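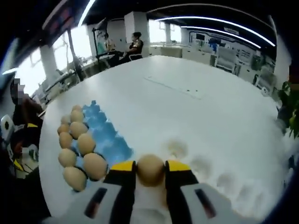 Which end of the egg should point down in the carton?
The narrow end. The wide end has a small pocket of air inside, and it is better for the egg when this pocket stays on top.

Eggs on the White Table
Gallery by Vija Priedītis

I grew up near Matos, where my grandmother kept hens and sorted the eggs every evening after supper. When I moved to Siltley I did not expect to meet so many eggs again, but for this gallery I have spent much time with them. It shows brown eggs, molded cartons and one big white table. I like brown eggs on a white surface very much. The color looks warm, and each shell is a little different if you have patience to look.

The blue carton was my favorite from the first moment. It is the kind of blue you see in a swimming pool, and a brown egg beside it looks almost orange to my eye. I wanted to begin with it nearly full.

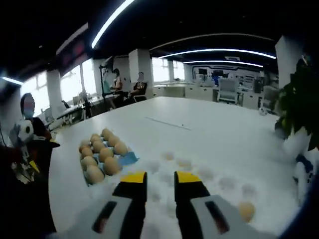
Eleven in the blue carton, with one loose egg on the table at the right.

My colleague Shengli Luo asked me why I care so much for the carton. I think a good carton is a clever thing. Every egg has its own cup and does not touch its neighbor, and the peaks between the cups keep them apart. At home I still save my cartons and use them for seeds in spring and for small onions in July. My record is 22 of them on one shelf, and my husband was not happy.

There is also a white tray, and the two colors are nice together.

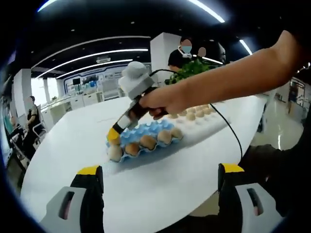
Page last changed: April 16, 2025

Five eggs are visible in the blue tray and eight in the white one behind it. The white tray has empty cups toward the right side. I find that the white makes the shells look darker, but Abílio Seixas, who helped me to choose the pictures, sees no difference at all. We looked at this one for a long time and did not agree.

When I fill a carton in my own kitchen, I start from one end and go in pairs. My grandmother began in the middle, so the weight was even when she lifted it. Both ways are fine if the hand is calm. What I do not like is an egg left alone on the table while I answer the telephone,

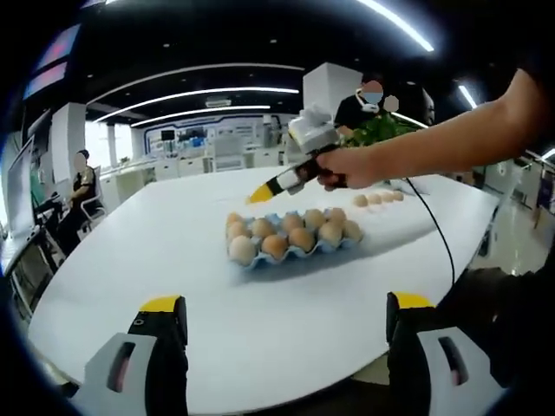
and so I keep a folded towel near me and put the waiting eggs on it. A soup plate is also good. On a smooth table an egg can roll farther than you think, and I have cleaned my floor two times for this reason.

If you would like a print of any picture, please write to me through the contact page. Prints are made in Vurlow and need 18 days.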